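Notebook, suturing cell, November
Entry by N. Maes. Reviewed in the margins by F. Ghasemi (FG).

08:40
Picked up from the last entry. Open items were the needle pose estimator losing lock when the needle crosses a dark red region, the thread segmenter joining two strands that merely cross, and the planner choosing an entry angle that the right wrist can reach but cannot follow through. The first has had most of my time. The third is Farhad's and he has a branch.

Software state at start of day: Nurska controller on the release build, Robichaud perception on my branch (needle-arc), Clumport planner on main. Logging to the Nuvano store. Clock offset between controller and camera checked before power-up and within limits. Joint offsets on both arms reloaded from last calibration, not redone. FG: redo them before the next long run please, the left wrist has been drifting.

09:05
Needle estimator, summary for anyone coming to this cold. The old version fitted a circle in 3D to edge points taken from a brightness threshold. Works on clean pale phantom. Over red the needle's edge contrast is fine on the lit side and poor on the other, so the fit gets pulled towards the lit side, and the radius comes out too large. Once the radius passes the gate the filter rejects the measurement and coasts on kinematics alone, which is tolerable while the grasp holds and useless if the needle has turned in the jaw.

New version fixes the radius to the known value for the needle in use and fits only the pose. Points come from a ridge detector along the highlight, not from a threshold. The highlight is offset from the true centreline by an amount that depends on the light direction. The light is fixed, so I have put the offset in as a lookup against needle plane angle. Ugly but quick.

There is a second line parallel to the needle in many frames, the shadow. The ridge detector is looking for bright on dark so it ignores this in principle. In practice the strip between shadow and suture thread can look like a ridge when the thread runs close to the needle. Added a width check. Threads are narrower and have the braid texture, and the texture breaks the ridge response into short pieces. I discard any piece below 10 pixels before the fit.

09:50
Offline replay, 1097 frames from the stored set, all with the needle held by the right instrument. Old estimator lost lock in 88 of these. New one in 30. Looked through all 30 by hand.

The remaining losses fall into two groups. In the first the upper part of the needle is out of view and the lower part is against a saturated highlight on the jaw, leaving very little arc to fit. A short arc constrains position well enough but leaves rotation about the chord almost free. Nothing in the image will fix that. The kinematic prior ought to carry it and at present the prior is weighted too low when the visible arc is short. In the second group the detector has taken a bright line on the wrist joint for needle. Masking the instrument from its own forward kinematics should deal with these, provided the hand-eye calibration is good enough for the mask to land where the wrist is.

Changed: prior weight is now a function of visible arc length. Instrument mask added, dilated generously. Not yet replayed.

FG: generous dilation will eat the part of the needle next to the jaw. Is that part needed?
NM: it is the part that tells us most about the grasp. Will shrink the mask at the jaw tip and leave it wide at the wrist.

10:45
Replay again with mask and new weighting. Second group gone. First group no longer flagged as lost, but that only says the filter accepts the measurements. No ground truth for these frames, so I am not claiming the pose is right. Need the marked needle for that. Marked needle is in the drawer with the spare jaws.

11:20
Thread segmenter. Current approach grows a strand from a seed and at each crossing picks the branch with the smallest change of direction. Two failure types:

a) Crossing at a shallow angle. Both branches are near enough straight ahead and the choice is decided by noise.

b) Knot. The strand goes into the loops and the tracer comes out of whichever side it likes. It then reports a single long strand that enters the knot from the needle side and leaves along a short tail.

For (a) I now carry curvature as well as direction through the crossing, over a longer window. Better on the replay, judged by eye only.

For (b) I would rather stop at the knot than guess through it. Knot detector is a small patch classifier, trained on our own labelled patches, and it fires on a dense cluster of short curved pieces. Strand tracing now ends at the edge of a knot patch and the strand gets a "terminates at knot" tag. Planner does not need to know which tail belongs to which loop. It needs to know which strand is attached to the needle and how much of it is free.

A related case is the isolated piece. A cut tail from an earlier stitch shows up as a short strand connected to nothing. The planner was treating these as possible thread ends and in one replay proposed to grasp one. Rule added: a strand may be proposed for grasping only if it traces back to the needle, or if it carries the "terminates at knot" tag and is longer than the minimum tail. Loose pieces go on the obstacle list with zero stiffness, so the motion planner goes over them but is not forced to detour.

FG: what about a needle strand that leaves the image and comes back in? It will look like two strands.
NM: yes. At present the part not touching the needle gets no tag and is treated as loose. Safe but wasteful. Joining across the image border is on the list.

12:30
Break. Left replay running on the thread branch.

13:20
Planner, from Farhad's branch, merged locally for a trial.

His change: entry angle is now scored on the whole drive arc and the regrasp that follows it, and no longer on the entry pose alone. Cost has three terms, joint limit margin on the right wrist, clearance between the two instruments, and deviation of the needle path from the ideal circle. Left instrument is given a parking pose near the end of the wound, close enough to support the tissue edge and to receive the tip, and the clearance term is evaluated against that pose.

Comments after reading it:

The parking pose is fixed for the whole stitch. It should move at least once, between support and receive. With a fixed pose the clearance term is pessimistic in the second half of the drive and pushes the solution towards a flatter entry than one would choose.

The joint margin term is computed from the nominal grasp. If the needle has turned in the jaw by the time of entry, the margin is wrong. Pass in the estimated grasp from the filter, with its covariance, and take the worst case over it. Cost of doing so is small since the arc is sampled coarsely.

Weights are hard coded. Moved them to the config file.

FG: agree on all three. Moving parking pose is more work than it sounds, the receive pose depends on where the tip comes out and that depends on the tissue model. Will do the grasp estimate first.

14:30
Wound line. The planner takes the wound as a polyline from the segmenter, which in turn takes it from colour. Fine when the red is confined to the incision. Where red has spread onto the surface beside it the segmented region widens and the centreline wanders off the true edge, worst at the end of the wound where a pool merges with it. Entry points there end up displaced.

Tried two things. First, taking the most saturated core of the region only. This helps in the middle and does nothing at the end, where the smear and the wound are of similar darkness. Second, freezing the wound line from an early frame and carrying it forward with the tissue tracker. This is clearly the better option as long as the tracker has surface texture to hold on to. On pale phantom texture is poor and small stains end up being among the best features available, which is unfortunate when the stains are liquid.

Decision for now: frozen line, tracked, with a check against the saturated core in the middle section only. If the two disagree by more than the bite width the planner stops and asks the operator for a new line. No automatic re-initialisation.

Same colour classifier also labels fibrous white material as tissue. Added a texture class for it. The planner may not place an entry or exit point on that class. Needs more labelled patches before I trust it, and the borderline ones are those with red staining on one side.

15:25
Lighting. Brightness falls off strongly towards the borders of the image, and instrument segmentation is poor in the dark part, mainly on the left. The left wrist is dark against dark. Auto exposure makes it worse by reacting to specular highlights on the right wrist. Locked exposure and gain in the Robichaud config. Flat-field correction applied before segmentation only; the needle estimator stays on raw values because the highlight offset table was made from raw values.

Left instrument pose is therefore from kinematics with a correction from the jaw tip alone, the tip being the one part that is reliably bright. One point gives no orientation. With the drift Farhad mentions this is the weakest link in the handover and should be written up as such in the interface note.

16:10
Ran the full stack on stored images, estimator plus thread branch plus planner, no motion. Latency is dominated by the ridge detector, which is running over the whole image for no good reason. Cropped to the predicted needle region with a margin. Full-image search is kept for the start and after a loss.

One crash, in the planner, on an empty strand list. Guard added, test added.

16:45
To do
- Joint offsets on both arms.
- Marked needle run for ground truth, short visible arc cases first.
- Shrink instrument mask at jaw tip (done in code, not replayed).
- Join strands across image border.
- Pass grasp estimate and covariance to planner (FG).
- Moving parking pose, support then receive (FG).
- More labelled patches for white fibrous class.
- Interface note: left instrument orientation comes from kinematics only.
- Remake highlight offset table if anyone moves the light. Please write it here if you do.

Branches pushed. Replay output is in the Nuvano store under needle-arc, with the rejected fits alongside.

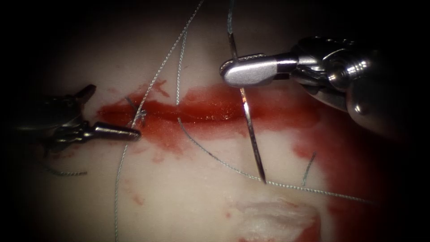
Needle in right jaw across the wound, knot at left end. Cut tail below the right end is the loose-strand case from 11:20.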